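**Filtering blurred head frames before training, or keep them?**

**tamarin_k** · 4th June

Hello all. I maintain the data tooling for our tabletop tasks (bowls, plates, cutlery). We record with Jovel and train the policy in Haruna. Last week I added a sharpness score per frame, computed from the head view only, and I found 1,574 frames under my threshold. Most of them fall in moments when the head is turning and the arms are already near the table.

My question is simple. Should I drop these frames, mask them in the loss, or leave them as they are? If I drop them, the action chunks get holes and Haruna complains about the timestamps.

One from the bad group, spoon in the right gripper, left gripper open: 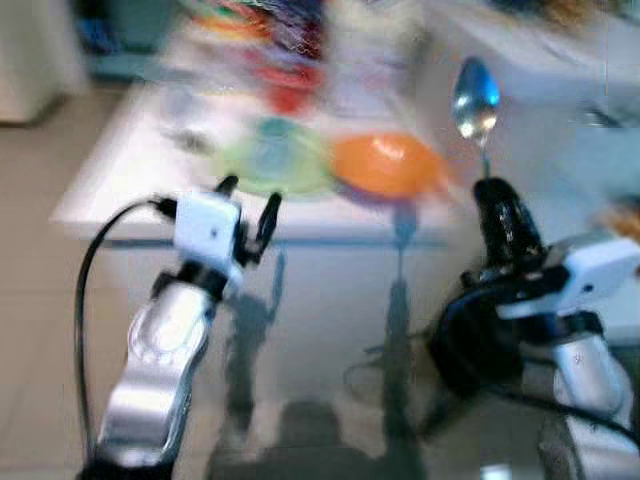

**odd_parity**

Leave them in. Your policy will see the same blur at run time, so if you clean the training set you only move the problem to deployment. We did such a cleaning once and the success rate went down. The arm hesitated every time the head moved.

**tamarin_k**

Thank you. But do you keep them with full weight? In my case the perception head also predicts object masks, and the labels on these frames are poor. On the frame I posted, the labeler did fine with the orange bowl and the spoon, but at the back of the table the colors run together and it gave one mask for everything.

**odd_parity**

Then you have two problems and you should not solve them with one filter. Full weight for actions, zero weight for masks under the threshold. It is a few lines in the collate function.

**jillau_user_7**

I don't agree with "leave them in". The run time blur is something you can control. Lower the exposure and limit the head velocity in the planner while a gripper is closed on something. In Jillau there is a soft limit per joint group, we set it to 100 ms ramp and most of the smear was gone. Training on garbage is the last option for me.

**odd_parity**

Lower exposure gives you noise instead, and then you write here again in July about noise.

**jillau_user_7**

Noise is easier to augment than blur. Anyway he can test both, it is cheap.

**pelle.mm**

Please check also the time sync before you decide. In Jovel the head stream is stamped on arrival and the joint states at the source. If the offset is 2 frames, it matters very little when the head is still, and a lot when it moves. Akex has a small script for this, it correlates head velocity with optical flow and prints the lag.

**tamarin_k**

I ran the Akex script over 200 episodes. The lag was real, so I shifted the head stream and started a new training with the mask loss off under the threshold. The velocity limit I will try after, as a separate run, otherwise I can't say which change did what. Does somebody know if the soft limit in Jillau also applies during teleoperation, or only for planned motion?

**jillau_user_7**

Only planned. For teleoperation you have to set it in the bridge config, under the head group.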